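Notebook, Saturday, bench 2

Back on the Sukance conversion. For anyone joining late: Sukance is the old side-scrolling platformer we're moving from the 16-bit cartridge to the handheld, and Lekon is our level converter. Today Lekon got through the whole Vesunville zone without choking. First time ever!

Started at the tile budget. The cartridge version of Vesunville uses 2876 tiles before you strip the mirrored ones, and the handheld can't hold anything close to that in one go. I split the zone at the bridge and let each half load its own set. The fade is a hair longer than I'd like, but you're busy jumping off the bridge anyway, and it plays great.
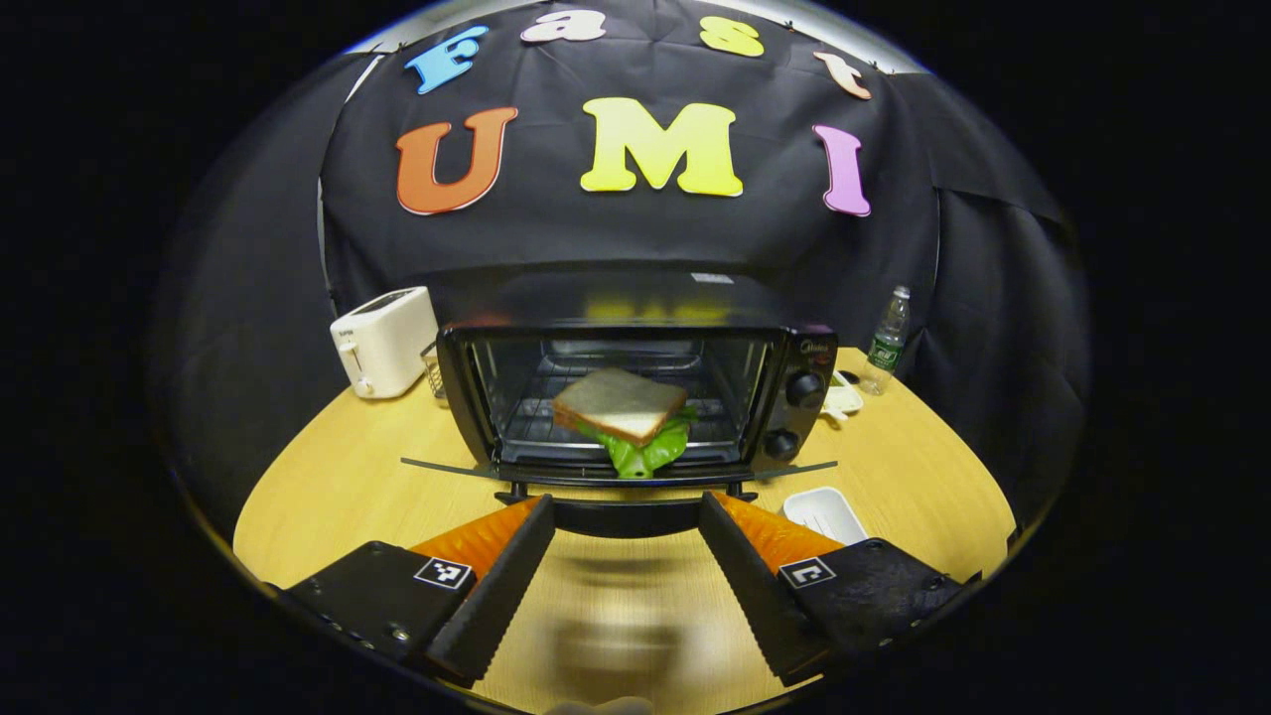

Toaster oven on the table, door down, Fast UMI letters behind.

Then the fun part, the spring pads. In the original they throw you up by a fixed speed and gravity does the rest. On the smaller screen you leave the top of the view before the camera catches up, so I put in a 12-line look-ahead. What a difference. You can see the ledge you're aiming for, and the double bounce over the water tower finally feels like the cartridge again. (Try holding left on the second bounce. There's a hidden ring of coins up there that I'd completely forgotten!)

Music: still two channels short. Dropped the echo on the Vesunville theme and gave the bass line to the noise channel for the drum fills only. Sounds thin on the title screen, lovely in the level. Leave it.

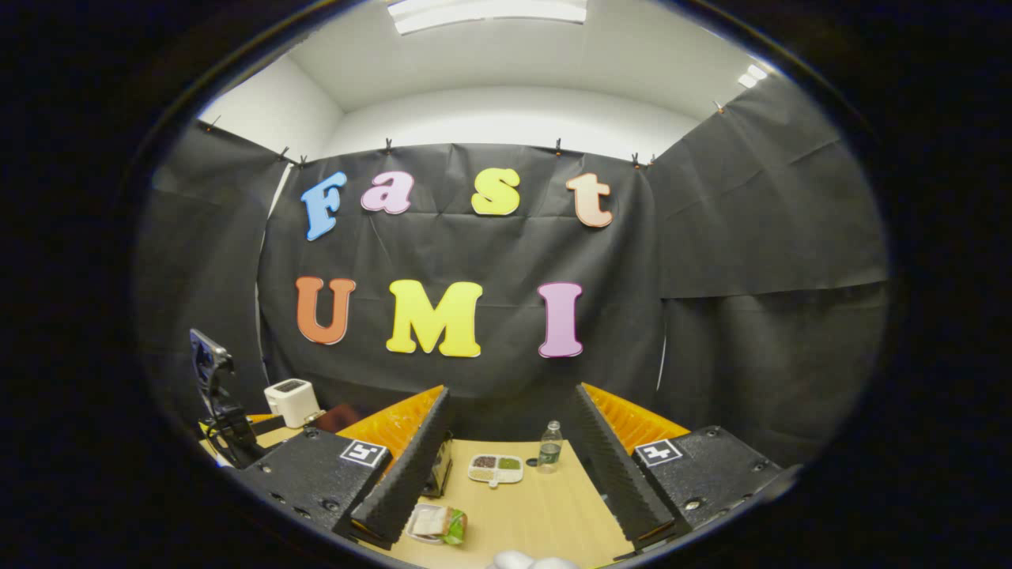 Black backdrop and letters, ceiling light above.

Bugs open after today's run:
- Boss of Esquivel zone vanishes if you pause on frame 179 of his intro. Repeats every time, which makes me happy, I can work with that.
- Score counter wraps early on the bonus stage — signed byte, I think.
- Player sprite flickers when three or more enemies share a row. Try rotating the sprite order each frame.

Next: Esquivel boss first, then rerun Lekon on the cave levels with the new split turned on. Keep the old tile maps until the caves load clean.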